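# Automation at the Vilela furniture works

The **Vilela furniture works** is a plant in Ernen that assembles and refurbishes small wooden furniture, mainly stools, side chairs and shelf boards. It is owned by Lolten, a maker of household goods. The works is known locally for its gradual move from hand work to shared work between assemblers and robot arms, a change that began with the handling of boards and later reached the checking of finished frames.

## Background

Before automation, each assembler at Vilela built a piece from start to finish. One person picked the parts, fitted corner protectors, joined the rails and legs, and checked the result by hand. Boards were usually held by a second worker while the first one fitted the corners. Holding was unpopular work. It called for little skill, but it left people with sore wrists and shoulders by the end of a shift, and new hires often spent their first months doing almost nothing else.

Lolten brought in Edanura, an engineering contractor, to study the holding and turning of parts. Trials started in June with a single pair of arms. Regular use was approved on 14 Dec 2022, after the workforce had asked for changes to the shift plan and to the way faults were recorded.

## Board handling

Board cells use two arms on a common rail. The arms approach a board from opposite sides and steady it between them. Each arm has a camera near its gripper, which is used to find the edge of the board before contact. The left and right arms do not have to move at the same moment, and in normal work one often makes contact first.

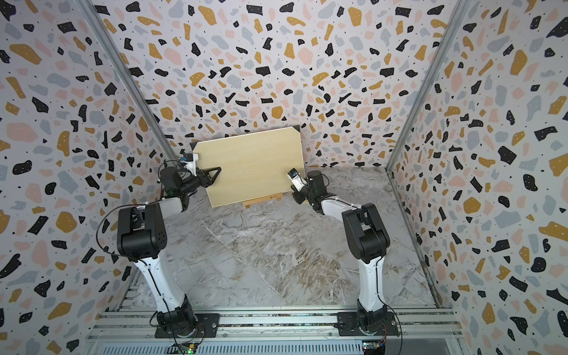 *Two arms on a shared rail at a board with black corner protectors. The left gripper is in contact with the board.*

An operator looks after the cell from outside it. The duties are loading stands, clearing stoppages, and deciding whether a board that has been set aside can be used. A cell handles batches of 24 boards, after which the operator checks the gripper fingers for wear and wipes the camera lenses.

## Frame checking

Chairs and stools are approached one leg at a time. The gripper opens wider than the leg, moves in until the leg lies between its fingers, and then closes. Firm contact lets the arm nudge the leg and test the joint with the rail above it. Results are stored with the batch record. Any frame that gives too much is sent to a bench, where an assembler takes the joint apart and glues it again.

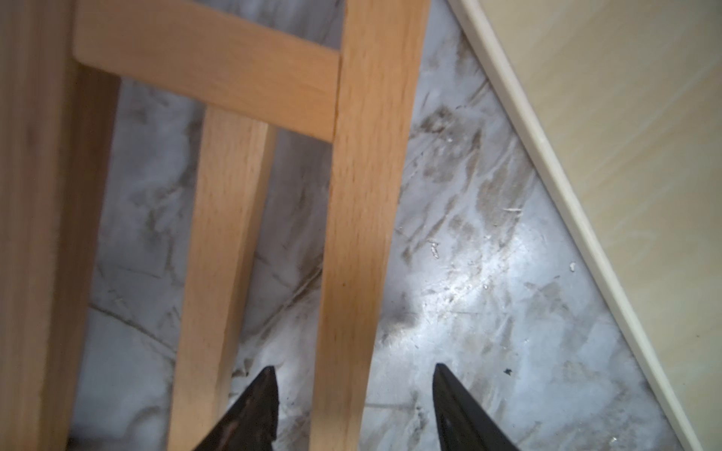 *Wrist camera view of a wooden leg between the open gripper fingers.*

Dust and glare are the usual causes of a failed approach. Both can confuse the camera when pale wood is seen against a pale floor, and operators were given the right to stop the work for cleaning without asking a supervisor.

## Effects on staff

The works employed 20 assemblers when the trials began. No jobs were cut during the first phase, but six posts were rewritten as operator posts, with training paid for by Lolten. The holding job disappeared as a separate task.

Opinion among the staff was divided. Consuelo Benítez, an assembler who became an operator, told the works newsletter that her shoulders had stopped hurting but that she missed finishing a chair herself. Darmawan Raju, who stayed at the repair bench, noted that he now saw mostly bad joints and had to learn to judge them faster. He also objected to early plans to log repair times by name, and the records were changed to show the bench only.

Training of new hires changed as well. They now start at the repair bench and move to a cell later, as operators are expected to know a sound joint by feel before they rule on one that the arms have rejected.

## Output

Vilela completed 3000 pieces in the first phase of regular use. Lolten has not published a separate figure for pieces made entirely by hand, which are still produced for special orders.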